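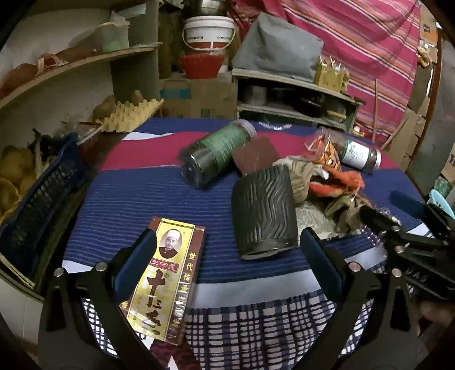
Thirteen-spice box, jars, scouring pad and a plush toy, all on one table

Does "take everything out and sort it on a big cloth" work for dry groceries?
Posted by Felista Nzioka, September 2, 2021

Every tidying article I read says the same thing. Empty it all onto one big surface, make groups, put it back. I have my doubts. I've tried it twice since June and both times I ended up with the same stuff in a different spot, plus a sore back.

We don't have a pantry. Dry goods live on a curved wooden shelf and wherever else they'll go, and they get mixed up with household things. There's a seasoning box (王守义 十三香, the thirteen-spice kind), jars, snacks, and then gloves and scouring pads that have no business next to food. The one storage product I paid for, a Felex divider set, held 17 packets if you believe the box. Mine held 11 and then bowed in the middle.

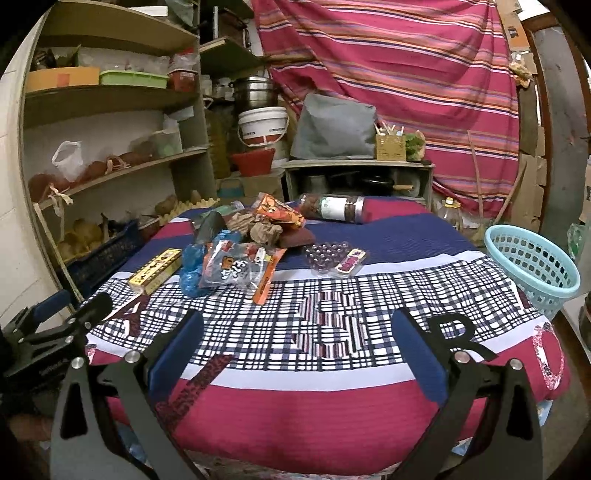

My other problem is the bags. Half of what I bring home stays in the plastic or paper it came in, and I can't tell what's trash and what still has something inside. My sister says to tip the whole lot into a laundry basket and carry it to the kitchen in one trip. I don't see how that's sorting. It's moving.

So two things. Is there any point in the big cloth step? And is it okay to keep jars lying on their sides? Mine don't all fit upright.

Jeptoo Masanja

I'm with you on the articles. Most of them assume you have empty cabinets waiting. But I'd keep the cloth and change the order you do things in.

Bags first. Don't group anything until every bag has been opened and flattened, or thrown out. It took me 4 minutes last time and the pile shrank a lot. Then pull out whatever isn't food and get it out of the room, because if it stays in sight you'll start tidying that instead. What's left can go on the cloth with space between things. Not in heaps. You want to read each label without picking up three other items. 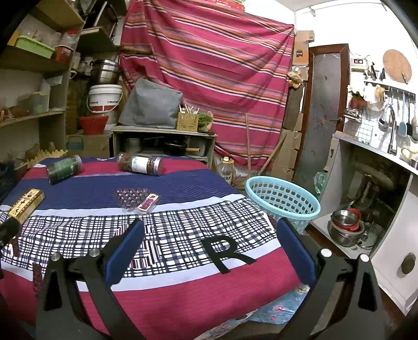

Jars, a tray of dark round balls and a long yellow box laid out on the patterned cloth, blue basket beside it

On the jars: dry contents in a jar with a good screw lid, lying down is fine. Anything with oil or sauce in it, I'd stand up. People will tell you a tight lid never leaks. I've cleaned a shelf that says otherwise. Oil bottles stay upright too, and off the floor if you have small kids.

The laundry basket is okay for carrying and I wouldn't store food in one. Those holes let small packets poke out, and if it has had dirty socks in it, well.

As for spice boxes, cardboard lets the smell out. Put the inner packet in a jar or a zip bag. Cut the name off the front and drop it in so you know what it is.

Nyaga

Just buy the Kurnau bins. Problem solved.

Felista Nzioka

Nyaga, how many and where would I put them? I already said there's no pantry.

Jeptoo, bags first makes sense and I'll try it, though I'm not promising anything. Does the zip bag really hold the smell in? The last ones I used didn't.

Jeptoo Masanja

The thin ones don't. Use the freezer kind, or double them up. A glass jar is better if you have one sitting around.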